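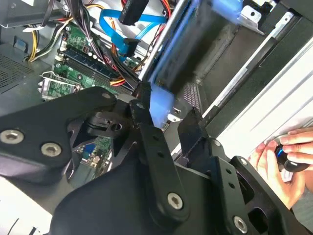
The gripper at a cable connector inside an open desktop computer.

Visdale, 2018-02-18. Urska today gives first results of its Mollell project, which asks if a robot can do the small jobs of a repair shop. In 714 attempts at pulling and seating cables, the arm finished 16 kinds of task, but only 2 of them without help from a person. Screws and tight corners remain difficult. Shops should not expect such a machine yet. The next tests begin in April with the partner firm Goel.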